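Clodska's shirt tables are back in Istwood, and the folding starts early this year

Istwood, October 16, 2026

If you have ever pulled a shirt out of a donation bag and found it rolled into a ball the size of a grapefruit, you'll have some sympathy for the people at Clodska, the secondhand clothing shop on Fraser Street, who are once again asking the town for its shirts and are once again going to have to fold every last one of them.

The fall shirt drive, known around here as Flolodo (after the name painted on the old dry cleaner's window, which the shop's founders liked too much to scrape off), has opened for donations and will run into November. Last year it brought in 1170 shirts. The year before brought fewer, although the shop kept its tally in pencil on the back of a calendar that season and would rather not be held to it. This year the goal is 2471, a number that was reached by adding up the shelf space in the back room and the new racks along the wall, and then, at the last minute, one extra shelf over the door.

"I wanted to round it up and I was told to leave it alone," said Audrey-Anne Zacharias, who has organized the drive for three years and has the patient way of talking that you pick up from handling other people's laundry all day. "So it's 2471. That's how many will fit if they're folded the way we fold them. If they're folded the way my own family folds them, I'd guess half that."

The folding is really what the drive comes down to. Shirts arrive in grocery sacks and pillowcases and, one memorable time, in a soup pot, and hardly any of them arrive flat. Each one has to be opened up, looked over for stains and missing buttons, smoothed out and folded to the same width so it will stand in a row with its neighbors. The first part of that takes the most patience. You have to find out what you're holding before you can do anything sensible with it, and a knit shirt that has been balled up can hide its own collar remarkably well.
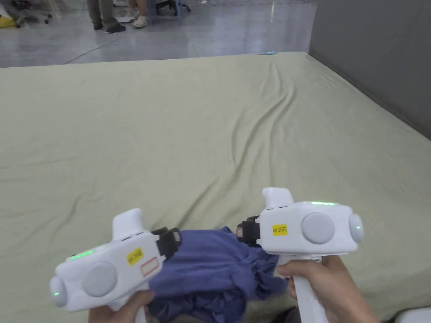

A crumpled dark blue-purple cloth held over a pale sage-green fitted sheet.

Zacharias is a great believer in a covered surface, and she'll talk about it at some length if you let her (I did, and I enjoyed it). A bare tabletop is fine for paper, she says, but knit fabric slides around on it, and the sleeve you have just straightened goes wandering off while you're busy with the other one. A sheet or a plain cloth underneath gives the shirt a little something to hold on to. She likes pale colors for this, cream or a soft green, on which a dark shirt shows its outline clearly and you can tell at a glance where the hem has got to. She isn't fussy about wrinkles in the cover itself. A few creases underneath never spoiled a fold, in her experience, and pulling the cover tight every five minutes is a fine way to wear yourself out before lunch.

Size matters too. Anybody can fold a shirt on a kitchen counter if they must, but a big surface lets you spread the thing all the way out with both sleeves where you can see them, and still leave room for the finished pile. At home, she says, a bed is perfectly good, and it's where most people fold anyway while they have the radio on. The only drawback is that beds are low and soft, so after a long session your back will have opinions.

The method she teaches has stayed the same since the first drive, and people who came last year will remember it. You begin by finding the shoulders. Zacharias is firm about this. Most of us grab a crumpled shirt by whatever part is nearest, usually the hem, and shake it, and sometimes that works and sometimes you get a faceful of sleeve. If you hunt around for the two shoulder seams and lift from there, the rest of the shirt hangs down and sorts itself out. Then you lay it face down, smooth from the middle toward the sides with flat hands, bring one side in toward the center with its sleeve folded back on itself, do the same with the other, and fold the bottom up in two moves. The finished shirt should be a neat rectangle with the collar at the top.

Short sleeves are easier than long ones, naturally, and T-shirts are easiest of all, so beginners are started on those. Polo shirts come next. Dress shirts with buttons go to a separate pile and are done up at the top and at one button in the middle, which keeps the front from slipping open when somebody at the shelf picks it up for a look. Anything slinky goes on a hanger, and there's no shame in it.

There was some discussion this year about whether to roll instead of fold. Rolling has its fans, and Zacharias was willing to hear them out. They tried it for one afternoon in September on a small batch of children's tops. The rolls looked very handsome lined up in their basket, she says, right up until shoppers began taking them out to check the sizes, and after that they looked like a basket of socks. Folding stays.

The twist is the other thing that gives people trouble. A shirt that has been stuffed in a bag often comes out with the front and back wound around each other in a ridge down the middle, and if you try to press that flat with your palm, you only make a firmer ridge. It has to be coaxed out from the ends. Take hold of the hem on one side, walk your fingers along it until you reach the side seam, and gently turn the whole lower half until it agrees with the upper half. It sounds slow when it's written down like this! In practice it takes a few seconds, and you do get quicker.
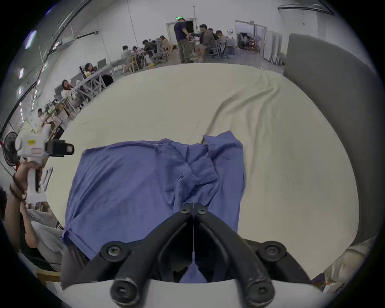
Can I donate a shirt that is badly wrinkled?

Wrinkled shirts are welcome as long as they have been washed and dried all the way through. Shaking them out and laying them flat in the bag helps a good deal, but there is no need to iron anything before you bring it in.

Once they're folded, the shirts are sorted by size and then by sleeve, and only after that by color, a step that Zacharias admits is mostly for the pleasure of it. The blues always win. She couldn't say why Istwood buys so many blue shirts, or why it gives so many away again, but the blue stack has had to be split in two every fall that she has been in charge, and this year it has been given two shelves from the start.

From there the shirts go out on the shop floor, where they'll be sold at the usual low prices through the winter, with a rack by the front door set aside for anyone who needs a shirt and hasn't the money for it. You don't have to fill in a form or explain yourself at the counter. Last winter that rack was refilled 46 times, and Zacharias would like it to be fuller this time around, particularly in the larger sizes, which go first and are always the last to come in. Long sleeves in extra large are at the very top of her list. Children's sizes are in good supply at the moment, thanks to a family on the north side of town who cleared out an attic over the summer and kept everything in beautiful condition.

A few small requests for donors. Please check the pockets (a grocery list is charming, a fountain pen is less so). Please leave the buttons on, even the ones that are hanging by a thread, as it's a good deal easier to sew on the right button than to go looking for one like it. Please keep hangers at home unless they're wooden, and tie the bags loosely so they can be opened without scissors. Shirts with a stain that won't come out can still be brought in if you put them in a separate bag, and they'll be cut up for cleaning cloths.

Anyone who would like to come and fold is welcome too, for as long or as short a time as suits. You'll be shown the method, given a stack of T-shirts to practice on, and offered coffee, though the coffee has to stay on the windowsill and well away from the clean things. People who already have their own way of folding are asked to try the house way for at least one stack before making their case for it.

Donations are taken at the side door of Clodska on Fraser Street during shop hours. If the bell doesn't bring anybody, give it a second ring, as it can be hard to hear from the back room when the dryers are running.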